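Prenik kitchen arms: your questions about the dropped lid fault

Updated September 5, 2023

Thank you to everyone who wrote in after the February release. We know it's maddening to leave a pair of arms practising overnight and come back to a run full of failures, so we've gathered the most common questions on one page.

What went wrong?

In the simulated kitchen, an arm would close its gripper, begin to lift, and then let go for no good reason. Rosaura Usuga first spotted it while going through a batch of 2000 practice runs, 31 of which had ended with the gripper opening in mid-air. Lids and handles were the worst for it.

Was it the arm or the simulator?

A bit of both, I'm afraid! The simulator was reporting contact a touch late, and the arm's controller took the silence to mean it had missed, so it opened up and tried again.
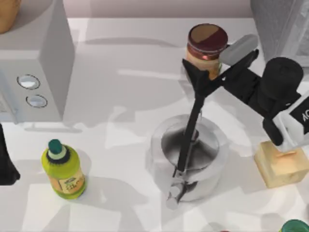
Wilson Huamán tracked down the delay, and his fix is in version 13 of the Cuadros controller. If you're still on an older version, please update before you start any long runs.

Could this happen on real arms?

Yes, it could, and that's why we'd ask you not to move anything trained on the old version over to real hardware. A pot of hot water let go at shoulder height is a nasty business. Please retrain first, and keep people well back for the first few tries.

Do I have to throw away my old runs?

Not all of them, happily. The checking tool in Latska will mark the affected ones for you, and you can keep the rest.

It's still happening after the update. What now?

Do send us the run log and your settings file through the Prenik help page, and one of us will have a proper look.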